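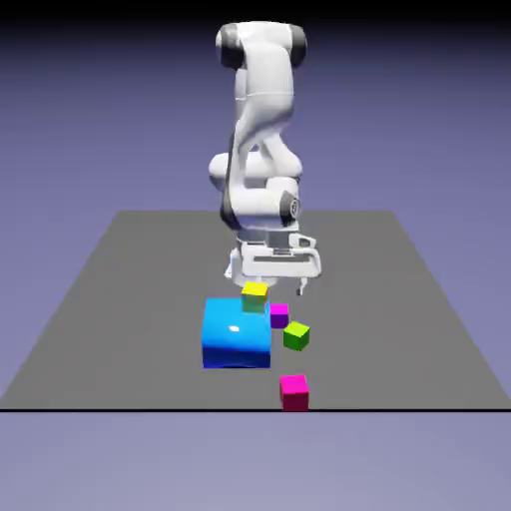 Côté atelier : on compare les doigts avant de sortir les tournevis

Vous étiez plusieurs, à la rencontre d'octobre, à nous demander où en était le choix de la pince pour le poste de tri, et nous vous devions des nouvelles depuis un petit moment déjà. Les voici donc, avec un peu de retard et beaucoup de café.

Pour celles et ceux qui prennent le train en marche : nous hésitons entre deux jeux de doigts pour notre bras. Les premiers, les Plamine, sont courts et rigides. Les seconds, les Cleder, sont plus longs et légèrement souples au bout, et Hanyu Jiang les défend avec une constance qui force l'admiration (il faut l'entendre en parler à midi !). Plutôt que de monter et démonter tout cela sur la vraie machine, nous avons commencé en simulation, avec un bras blanc, un plan gris tout simple et cinq cubes de couleur. Un gros bleu, quatre petits, et le jaune posé sur le bleu, parce que c'est lui qui nous donne du fil à retordre.

Saisir un cube isolé, les deux modèles savent le faire sans histoires. Prendre le jaune sans déranger celui qui le porte, ou aller chercher le violet tout près du gros cube, c'est une autre affaire : il faut que le doigt trouve sa place, et la main elle-même est large. Nous avons lancé 400 essais par jeu de doigts, en changeant à chaque fois un peu l'orientation des petits cubes. Les Plamine ont laissé échapper leur prise 60 fois, les Cleder 40. L'écart existe, Hanyu est ravi, mais Halina Żak nous a fait remarquer – avec sa douceur habituelle – que le frottement réglé dans le simulateur était le même pour les deux, alors que les matières n'ont rien à voir. Elle a raison, et nous allons donc reprendre ce réglage avant de crier victoire.

L'autre sujet du mois, c'est le contrôleur. Le Sastry, que nous utilisons depuis le début, descend vers les objets d'un mouvement bien régulier, un peu lent à notre goût. Le Brorkitz va plus vite et corrige davantage en fin de course, ce qui donne parfois une petite hésitation au-dessus du cube, comme quelqu'un qui cherche ses clés. Sur le vert, qui est tourné de biais, cette correction nous a bien rendu service. Sur le rose, tout au bord du plan, elle nous a surtout fait perdre du temps.

La prochaine série comptera 4000 essais, avec les quatre combinaisons de doigts et de contrôleur et des frottements différents pour chaque matière. Elle tournera la nuit, pour ne pas priver tout le monde de machine dans la journée. Ensuite seulement, nous passerons au bras réel, en commençant par la pile jaune et bleue.

Si vous avez déjà travaillé avec des doigts souples sur de petites pièces, vos réglages de force nous intéressent beaucoup, même notés sur un coin de feuille. Écrivez à Halina ou passez à l'atelier en fin d'après-midi, nous y sommes presque toujours à partir de 16 h.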